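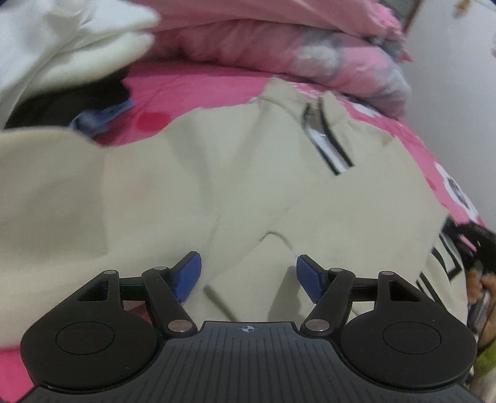

Short fiction
by Cekico
19/11/2022

The call came while I was doing the beige one again. I had it spread out on the bed with the collar up and was about to go in with the gripper when the phone started buzzing on the windowsill. I let it ring. If you stopped in the middle of a fold the recording was no good, and they didn't pay for those.

When I had finished I put the gripper down and rang back. It was the woman from Lorkitus who sent out the lists. I had only ever had messages from her. She asked if I was at home and if I could stop work for the day.

"Is it the kit?" I said.

"No, the kit's fine. Please just don't record anything else until you hear from us."

I asked if I would still be paid for the morning. She said she would find out.

I had been folding for Lorkitus since April. They sent the gripper in a padded box with a charger and a sheet of instructions, and each Monday a list came through. Trousers, six ways. Towels, from a heap. Garments with collars, garments with fastenings, on a bed, bed not to be tidied first. You worked the gripper by hand, squeezing it open and shut, and it kept a record of everything it did. The blue pads wore smooth after a month or so and you wrote off for new ones. I used my own clothes to begin with, then my daughter's, and when I ran out I bought a bag of things from the hospice shop. The beige one came in that bag. It was a good thing to practise on. The collar stood up by itself and the front opening never lay straight, and there was black printing at one end that stretched out of shape when you pulled. I did it more than any other.

The machines that learned from us were called Ikias. There was one in the laundry at the hospital and I had seen it through the door when I went for my knee. It had two arms and stood over a table doing pillowcases. I watched it pick one up by the corners, shake it, lay it down and smooth it with the back of one hand, and I knew that smoothing. I can't say it was mine. There were a lot of us. But I went home on the bus feeling that it might have been.

Two days after the phone call I had a letter by email asking me to come to a meeting. They would pay the train fare. It was in a building near the station with a lift that talked, in a room with no windows. The woman who sent the lists was there, older than I had thought, and a man from the side that built the software, and another man from the insurers who hardly spoke. They gave me tea. They said several times that I wasn't in any trouble.

Then they told me what had happened.

A care home called Figueiredo House had taken an Ikia on trial. It wasn't kept in the laundry. It went round the bedrooms on a wheeled base in the mornings, after the residents had gone down to breakfast, and put away the clothes that were lying about. The rooms were meant to be empty. There was a sensor on each door, and the machine wouldn't go in if the bed sensor said that someone was lying down.

In one room a lady of eighty-three had come back up from breakfast early. She wasn't lying down. She was sitting on the floor on the far side of the bed, looking for a slipper, with her arm stretched up over the covers to hold on. The door sensor had missed her. The bed sensor had almost no weight on it. The machine came in and found a cardigan lying across the bed with her arm in it.

"It started to fold her," I said.

"It took hold of the cuff," the software man said. "It's supposed to let go if there's resistance above a certain level. It did let go."

"Well, then."

"It let go and took hold again further up. Then it pulled at an angle. It did that for 10 seconds, until a carer came in and pressed the stop."

I asked how she was. The woman said a broken wrist and bruising, and that she was back at the home now and doing well, and that she had asked for the machine to be kept out of her corridor. They had taken it out of the building altogether.

Nobody spoke for a bit. I drank the tea, though it was too hot.

The software man turned his laptop round. He said they had gone back through the training recordings to find where the machine had got the second pull. The limit on force was a rule somebody had written, and that part had worked. Letting go and coming back in from the side was something it had picked up by being shown.

He played me a clip. There was my bed, and the pink sheet, and the thick blanket rolled up along the back. There was the beige one. The gripper came down and took the edge of the front opening and drew it across. I could tell from the way the cloth tightened that it had caught on something underneath. I remembered how that felt in my hand. The pads opened, moved up a few inches and closed again, and then came the pull, low and over to the left, with a twist at the end. The cloth came free and the fold went on.

He played another, and another after that. I had never noticed I did it. My mother did the same with wet sheets on the line.

"There are 492 recordings from you altogether," he said. "It's in 185 of them."

"Does nobody else do it?"

"Some people stop and look. Some lift the whole thing up and start again. We marked a lot of those down as slow. Yours always finished, so they were scored high, and the ones that were scored high were used more."

The man from the insurers wrote something down.

I said that nobody had told me to stop if it caught. The instruction sheet said to recover from snags naturally. I had it in my bag, I had brought everything, and I got it out and put it on the table. The woman read it as if she hadn't seen it for a long time. She said yes, that was the wording.

"You did what we asked," she said. "I want you to hear that from me. There should have been something on that machine that could tell an arm from a pillow, and there wasn't, and it was sent into a bedroom."

The software man didn't look at her when she said it. I think they had had that conversation already, before I came.

They had me sign a statement. It said that I had worked alone, that I had used the kit as supplied, and that no person had been present on the bed during any recording. I read that line a few times. I asked if that was part of the trouble – that there had never been anyone there. The machine had been shown hundreds of beds and all of them had only clothes on.

"Partly," he said. "It's being looked at."

On the train I held my own wrist for a while, the left one, with my thumb and finger round it. There isn't much to a wrist. I tried it low and over to the left, gently, and stopped.

They paid me for the morning I had missed and for the week after. Then a new sheet came, eight pages long. You were to stop at any snag and open the pads fully, count to three and lift away. Recordings with a stop in them would now be paid at the full rate. There was a new section of tasks, too. For some of them a second adult had to sit or lie on the bed with an arm or a leg among the clothes, and you were to begin as if to fold, see them, and draw back. That was the whole of the task. You drew back and put the gripper down.

I wasn't sure I wanted to carry on. My sister said to send the box back and get a job in a shop. But I kept thinking that if I stopped, the 185 would still be sitting there. I rang the woman and asked. She said they had been taken out of the set, and that the Ikias would be trained again without them before any went back to work. I asked if she was sure. She said she had checked the list herself and read me the number of the last one, which was 188, three more than they had told me at the meeting. They had found some others since.

I did the first of the new ones on a Thursday. My daughter came up and lay down on the bed among the washing with her phone, and put one arm out over the beige one as I told her to. She was wearing long sleeves. I had asked her to, as it said so on page four.

"Are you going to do it?" she said.

"In a minute."

I switched on the gripper and held it over the bed. The pads were open. I brought it forward slowly towards the collar until it was as near to her hand as the sheet said it should be, and held it there, and then took it away. It saved the recording with the usual beep.

"Was that it?"

"That was it. I've got to do nine more."

She moved her arm to where the next line of the list said and went back to her phone. I checked the page and started again.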